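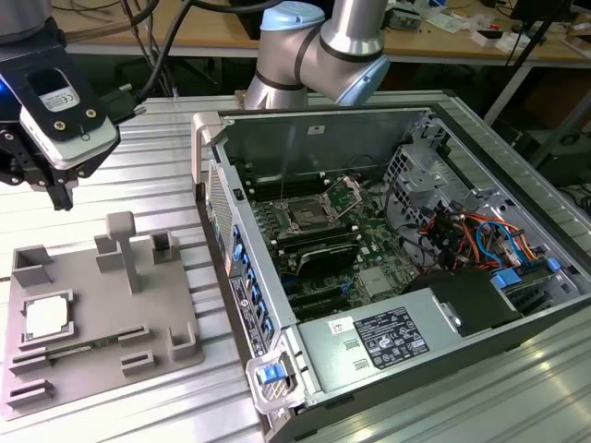
I'm Oana Chiriac, and today my group at the Mocanu lab is releasing Pillow, a method that helps two robot arms put parts into a computer without forcing anything. Pillow is mostly a way of deciding how hard to push, and when to quit pushing and feel around a little. We test it on a desktop tower lying on its side with the processor socket flipped open, and the chip and the memory module wait next to it in a gray 3D-printed tray. I love that tray. It went through more redesigns than the software did!

The idea is pretty simple (getting there was not). Our old controller, Kellow, trusted the camera right up to contact and then followed a fixed path down. If the part was a hair off, it just kept going. Pillow treats the first touch as new information – it eases off, makes a small sideways search, and only commits when the forces look right. We ran 219 insertion trials through November, and 101 of those started with the part shifted on purpose. Pillow seated 55 of the shifted parts on the first attempt. Kellow managed 50 on the same shifts, so no, first attempts aren't the big story.
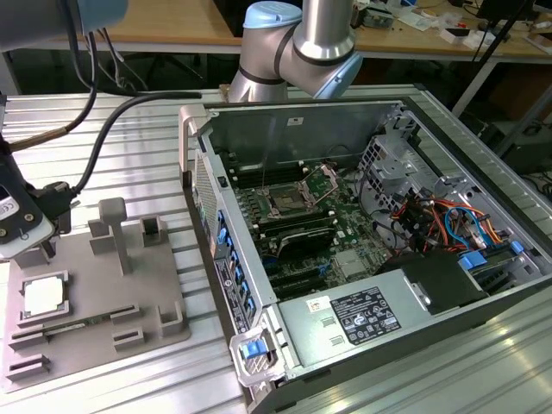 Domnica Radu read our draft and told me flatly that a gain of five is nothing to send out a release for, and that she'd want to know what happens on the misses. Fair enough! When Kellow missed, it usually stopped with the part jammed and one of us had to step in. When Pillow missed, it backed off and tried again from a slightly different angle, and most of those second tries went fine. Memory is still harder than processors for us, and we don't have a good explanation yet.

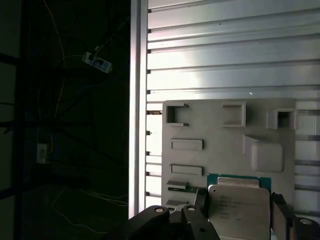 Next up is the grip itself. Right now Pillow assumes the part hasn't slipped in the fingers between pickup and contact, and Octavian Hodoroagă is working on a version that checks for that along the way. Code and trial logs go up on the Grarndale page on 9th January. For questions, write to Roxana Roman at the lab – she answers faster than I do.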